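The Return of the Proper Base

For years the advice on foundation was to wear less of it. Tints, drops and skin veils filled the counters, and anyone who asked for full cover was steered politely towards something sheer. That has begun to change. Make-up artists who work on ordinary faces, at weddings and work dos and sixtieth birthdays, say their clients are asking for a proper base again, one that goes on in the morning and is still there at night.

Mererid Lloyd has done bridal make-up in and around Carmarthen since leaving college. She says the requests started with mothers of the bride, who had never taken to tints in the first place, and then spread to the brides.

"They'd had a summer of photographs where their skin looked greasy," she says. "Dewy is lovely in a mirror. Under a flash at nine in the evening it can look like you've run for a bus."

The new base is lighter than the one many of us wore at school. Formulas have improved, and the thick, slightly pink cream that stopped dead at the jaw is hard to find now. What has come back is the method: primer where it is needed, thin layers, powder pressed on with a puff, and time between each step.

Time is the part people skip. Lloyd leaves moisturiser for a good while before she touches the skin again, and does the eyes in the meantime. Foundation put on over wet cream slides about and gathers in the creases beside the nose. If a base separates by lunchtime, she looks at what went on beneath it before she blames the bottle.

Shade is the other trouble. Lungile Dlamini trained on a department store counter and now teaches evening classes in Leicester, where the first lesson on a Tuesday is spent almost entirely on undertone. Her students arrive convinced they are one thing and often leave as another.

"I had a woman who'd bought warm shades all her adult life," Dlamini says. "She thought she looked tired. She was wearing the wrong yellow."

Her test is simple. Draw three stripes along the jaw, go and stand by a window, and wait. Foundations tend to darken a little as they dry, so the stripe that vanishes at first may not be the one that vanishes later. She doesn't match on the back of the hand, which is usually a different colour from the face, and she doesn't trust shop lighting.
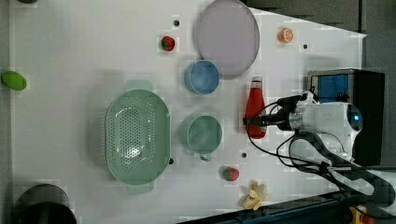 Ketchup bottle and toy foods on a white tabletop.

Among the bottles on Dlamini's own table, the one most worn down is Gollon, a matte liquid with a pump that dispenses rather too much at a time. She uses half of it and wipes the rest on the back of a palette. For dry skin she likes Ayaaba, a cream in a flat pot, warmed with the fingers first. It has fewer shades than it should at the deeper end, a complaint she has made to the company more than once.

Valdis Org takes a harder line. He does make-up for amateur opera and has no patience for products that need a special brush. Most of his kit is sponge and powder, and his sponges are the cheap wedge sort, thrown away at the end of the night.

"Damp sponge, small amount, press," he says. "Don't drag it. If you drag it you are only moving it to your ear."

Org sets everything with Prosel, a loose powder that comes in a tub with a badly fitting lid. He tips a little into the lid, works it into the puff, folds the puff in half and rubs it against itself. The powder then goes on in a fine, even layer – under the eyes first, then the sides of the nose, then the chin. Cheeks get what is left. On anyone over fifty he leaves the cheeks alone.

Then there is the question of getting it all off. Johannes Naidoo, a facialist in Bristol, sees the results when people don't. He is not against heavy make-up and wears concealer himself, but he thinks a full base needs two cleanses, an oil or balm followed by something that rinses. He keeps Iltimura, a plain balm with no scent, by the treatment bed.

"People massage it in for a few seconds and reach for the flannel," he says. "Give it a minute. Go round the hairline, and do your neck, especially if you've blended down."

Wipes he would keep for festivals and long flights.

One of his regulars, Zhuoran Yu, went back to full cover last December after two years of tinted moisturiser. She works on reception at a dental practice and starts at eight. Her routine now takes longer than it did, and she has moved her alarm to suit.

"I don't touch it up any more," she says. "I used to be in the loo at three o'clock with a compact. Now I do it once, at home, with the radio on."

She still wears the tint on Sundays.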